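Pelholm Sit-Stand Desk Frame, Two-Motor Model

The Pelholm is a height-adjustable desk frame for offices, libraries, school administration rooms and shared work areas. It is supplied by Plonel as a frame only, or with a work surface from the Mustonen range. The frame is intended for indoor use on a level floor and is suitable for daily use by one person or by several people working in turns.

Each leg contains its own motor, and the two motors are kept in step by a control box mounted beneath the work surface. If one side meets resistance, both legs stop and reverse a short distance. Sensitivity may be set at three levels through the handset. The middle level is selected at the factory and is recommended for most rooms. The lowest level should be used only where a heavy work surface causes the desk to stop without an obstacle.

The handset stores four heights. To store a height, move the desk to the desired position, press the memory key, and then press the number to be assigned. The display will show the number and return to the current height. Heights are shown in inches unless the buyer requests metric display at the time of order. A lock function is provided for public rooms; it is switched on by holding the memory key until the display goes dark.

Work surfaces from 48 to 72 inches wide may be fitted. The crossbar extends from the center and is held by eight bolts, which should be tightened only after the surface has been placed and aligned. Surfaces supplied by Plonel are drilled in advance. Customers fitting their own surface should use the paper guide packed with the feet and should confirm that the screws provided are shorter than the thickness of the surface.

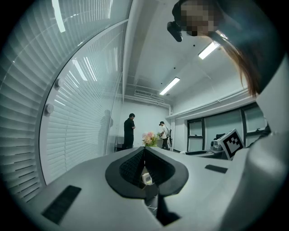

DRESOSBY, 25 June 2025

Plonel has revised the control box supplied with the Pelholm frame. The revised unit has a longer handset cable, measuring 83 inches, so that the handset may be mounted on either side of the widest surface without an extension. The power cord, motors and legs are unchanged. Customers who own the earlier control box may continue to use it, and replacement parts for it remain in stock.

The revision was prepared by Siiri Vītola, Product Manager for Office Furniture, in response to requests from institutions that order desks in mixed left-hand and right-hand layouts. "Our customers wished to decide on the handset position after the furniture was in the room," Ms. Vītola stated. "The longer cable allows them to do so, and the same part can now be ordered for every desk in a building."

Ordering

The frame is available in white, black and silver. Single frames are shipped in one carton. Orders for several rooms are packed by room when a room list is provided, and each carton is marked with the room number. Requests for quotations should be addressed to Hsin-yi Yang, Institutional Sales, and should state the frame color, the surface width, and whether assembly on site is required.

A frame ordered without a surface is priced at $400. A frame with a standard Mustonen surface is priced at $900, including cable tray and edge trim. Prices do not include sales tax or delivery above the ground floor.

Care and Service

The legs require no oil. Dust should be removed with a dry cloth while the desk is at its full height. Bolts should be checked once a year and after any move. If the two sides are no longer level, lower the desk fully and hold the down key until the display shows the reset code, then release it. Keep hands and chairs clear during this step.

The warranty covers the motors, control box and handset for five years and the steel parts for ten years. It does not cover damage from liquids, from loads above the stated limit, or from the use of another maker's power supply. Service requests are handled by Ka-ming Kao and should include the serial number, which is printed on the label inside the left leg bracket.

Related Items

Mustonen Work Surface, Straight Edge
Mustonen Work Surface, Curved Front
Pelholm Corner Frame, Three-Motor Model
Pelholm Cable Tray, Steel
Handset Extension Cable (earlier control box)
Locking Casters, Set of Four
Privacy Panel, Fabric, Clamp Mount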